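Home | Projects | Checklists | Software Release | Contact
Shares 10 | Comments 2

Pre-Release Inspection Checklist: Shelf Picking Stack
Project: Murix
Site: Gresside
Inspection date: 4/13/20
Inspector: Ignacio Quintanilla

Complete every item before the planner build is moved to the Núñez test cell. Items marked "Hold" stop the release.

1. Scene and collision model
Shelf boards, side panels and back panel are present in the planning scene. Pass.
Clearance to the board above is checked along the whole approach, including the wrist. Pass. Comment: the margin is still set by hand in the launch file. Move it to the shared configuration.

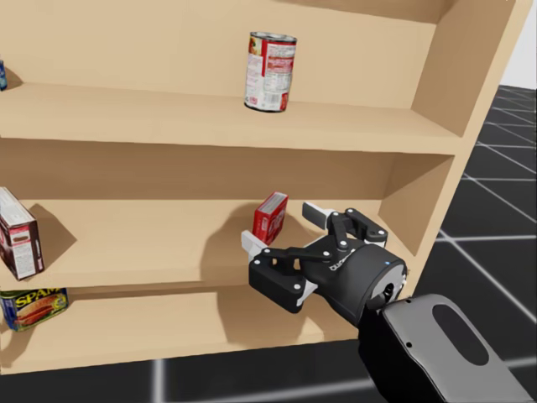
Item 1. Gripper at the middle shelf, fingers open near the small red box.

2. Wrist view and perception
Partly visible products keep their identity between updates. Hold. Comment: the tracker dropped a label twice when a package reached the border of the wrist view. Logs are filed under Plosa.
The gripper mask covers the fingers, both sets of linkages and the palm.

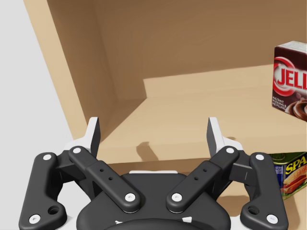

The mask must be regenerated whenever the finger opening changes by more than 2 mm. The current build does this only at startup. Assign to the perception group.

3. Approach and grasp pose
Target pose is recomputed after the arm settles. Pass.
A fingertip overlapping the target in the wrist view does not trigger a false contact flag. Pass, 100 trials in simulation.
Shadows on the shelf are not segmented as objects. Pass with comment: thresholds were tuned in November and have not been reviewed. 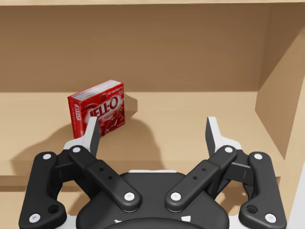
4. Control and stop behavior
Stop command holds the arm in place with the fingers at their last commanded width. Pass.
Loss of the camera stream cancels the active plan. Pass.
Replay tool loads the recorded joint states without manual edits. Hold. Comment: time stamps drift on long recordings.

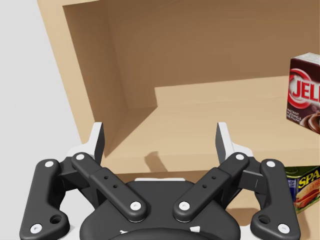 Item 4. Wrist view with fingers apart, JELL-O and SPAM packages at right.

Result: not released. Reinspect items 2 and 4 after the fixes are merged.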